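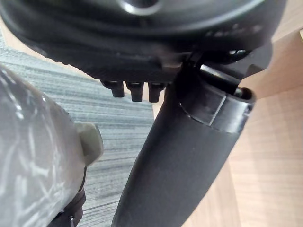 Une lectrice de la lettre d'information de Ketmont nous écrit qu'elle a possédé quatre chaises de bureau en onze ans, qu'elle les a toutes jetées pour la même pièce, et qu'elle aimerait savoir à qui envoyer la facture. Sa question nous a paru mériter mieux qu'une réponse automatique. Elle a reçu la réponse automatique quand même, le système étant ce qu'il est, mais elle a aussi inspiré le communiqué qui suit.

COMMUNIQUÉ DE PRESSE

Ketmont ouvre à Drurness un atelier de réparation de sièges de bureau et publie le catalogue Gosling : 600 références de pièces détachées, vendues à l'unité

Drurness, septembre — Ketmont, entreprise de remise en état de mobilier professionnel, annonce l'ouverture au public de son atelier de Drurness, sur le quai des anciennes minoteries. Les particuliers pourront y déposer un siège fatigué, grinçant ou qui descend tout seul pendant les réunions, et le reprendre en état de servir. Les entreprises, qui ont le même problème en plus grand, disposeront d'un service d'enlèvement.

L'atelier occupe 900 mètres carrés sur deux niveaux. Le rez-de-chaussée abrite le démontage, le nettoyage et la mécanique ; l'étage est consacré à la sellerie, parce que la lumière y est meilleure et que les tapissiers l'ont demandé avec insistance. Un monte-charge relie les deux. Il est lent. Il figurait dans le bail.

Un objet que l'on regarde peu par en dessous

Le siège de bureau est sans doute le meuble avec lequel un salarié passe le plus de temps, et celui dont il connaît le moins le fonctionnement. Demandez à quelqu'un à quoi sert la deuxième manette : il la tirera, pour voir, et vous répondra ensuite depuis une position plus inclinée.

Les pannes, de leur côté, manquent d'originalité. Le vérin perd sa pression et l'assise s'affaisse. Une roulette se bloque sur des cheveux, un trombone ou les restes d'un tapis. L'accoudoir prend du jeu, puis le large. La mousse se tasse à l'endroit exact où l'on s'assoit, ce que personne chez nous ne songe à reprocher à l'usager. Dans la plupart des cas, le reste du siège se porte bien : le piètement est droit, le mécanisme fonctionne, le dossier a encore de longues années de visioconférences devant lui. Il part pourtant à la benne, souvent de nuit, parfois en étant poussé sur ses propres roulettes, qui à cette occasion roulent très bien.

Ketmont remplace ce qui est usé et garde le reste. Le principe n'a rien de neuf, nos grands-parents l'appliquaient sans communiqué.

Le catalogue Gosling : des pièces que l'on peut nommer sans les mimer

Quiconque a essayé de commander une pièce de chaise par téléphone connaît l'exercice : « le petit machin noir, sous l'assise, pas celui de devant, l'autre ». Le catalogue Gosling a été conçu pour abréger ces conversations. Il réunit 600 références classées par emplacement sur le siège, avec pour chacune un dessin coté, les dimensions à vérifier avant commande et l'outil nécessaire au montage. Les vérins y côtoient les roulettes, les caches, les butées, les manettes, les patins et une série de vis dont le service achats parle avec émotion.

Toutes les pièces sont vendues à l'unité. Cette phrase paraît anodine, elle a occupé une bonne part de l'année. L'usage du secteur consiste à vendre les roulettes par cinq, les manettes avec leur mécanisme complet et les caches avec le siège entier, ce qui fait cher le cache. Gosling propose la manette seule. Nous y tenons beaucoup.

Le catalogue est consultable gratuitement en ligne et au comptoir de l'atelier, dans une version imprimée attachée à une chaînette. La première version imprimée n'était pas attachée à une chaînette.

Quand aucune pièce ne correspond, ce qui arrive avec les sièges anciens ou les modèles dont le fabricant a disparu, l'atelier peut en refaire une d'après l'original, même cassé, à condition que les morceaux soient apportés. Tous les morceaux, si possible, et dans le même sac.

Trois formules, dont une où vous faites le travail

Le dépôt simple. Le siège est laissé au comptoir, examiné, puis fait l'objet d'un devis écrit. Rien n'est entrepris sans accord. Si la réparation coûte plus cher qu'elle ne vaut, nous le disons, avec les formes.

L'enlèvement. Réservé aux entreprises, administrations et écoles. Les sièges sont étiquetés sur place, enlevés par lots et remplacés pendant les travaux par des sièges de prêt. Ces derniers sont confortables et d'une couleur que nous qualifierons de moutarde. Ils reviennent toujours.

L'établi libre. Le client répare lui-même, sur un poste équipé, avec les outils de la maison et un mécanicien à portée de voix. La séance dure 2 heures. Une seule opération demeure réservée au personnel, l'extraction des vérins à gaz : ces pièces sont sous pression, ne s'ouvrent pas et ne se chauffent pas, quoi qu'en disent certaines vidéos très regardées. L'établi libre est accessible sur inscription.

Toutes les interventions effectuées par l'atelier sont garanties 3 ans, pièces et main-d'œuvre. La garantie ne couvre pas les courses de couloir. La précision a été ajoutée par notre service juridique, qui a refusé d'en dire davantage.

Getska, ou l'art de savoir ce que l'on possède

Ketmont lance en parallèle Getska, un carnet d'entretien destiné aux gestionnaires de parc. Chaque siège y reçoit un numéro, une date d'entrée et la liste de ce qui lui est arrivé. L'outil signale les pièces qui approchent de l'usure, regroupe les commandes et permet de retrouver un siège déplacé d'un service à l'autre, pratique dont chacun nie l'existence et dont la comptabilité est, selon nos premiers utilisateurs, la principale bénéficiaire.

Getska fonctionne dans un navigateur. Une version papier existe aussi, sous forme de fiches cartonnées perforées. Elle devait rester un geste symbolique envers les nostalgiques ; elle a dû être réimprimée avant même l'ouverture de l'atelier. L'équipe informatique a pris la nouvelle avec dignité.

Ce que Ketmont ne fait pas

L'atelier ne vend pas de sièges neufs. Il ne répare ni les fauteuils de jeu équipés d'enceintes, ni les trônes de mariage, malgré deux demandes sérieuses et argumentées. Il ne promet pas de guérir le mal de dos, sujet pour lequel il existe des professionnels de santé, qui eux-mêmes nous ont envoyé leurs tabourets.

Il ne reprend pas non plus les sièges abandonnés devant la grille en dehors des heures d'ouverture. Ceux qui s'y trouvent le matin sont rentrés, réparés si possible et cédés à des associations de Drurness. Nous mentionnons la chose à contrecœur, conscients de l'effet qu'elle risque de produire.

Informations pratiques

Atelier Ketmont, quai des Minoteries, Drurness. Accueil du public de 9 heures à 18 heures, comptoir fermé entre midi et 14 heures. Stationnement possible dans la cour pour le déchargement. Les sièges à roulettes sont à tenir fermement, la cour étant en pente.

Les journalistes peuvent visiter l'atelier le matin, sur demande adressée au service de presse de Ketmont. Des dessins techniques du catalogue Gosling et un accès de démonstration à Getska sont fournis sur simple message. Prévoir des chaussures fermées. Un siège sera proposé à chaque visiteur ; s'il est moutarde, c'est que les autres sont en réparation.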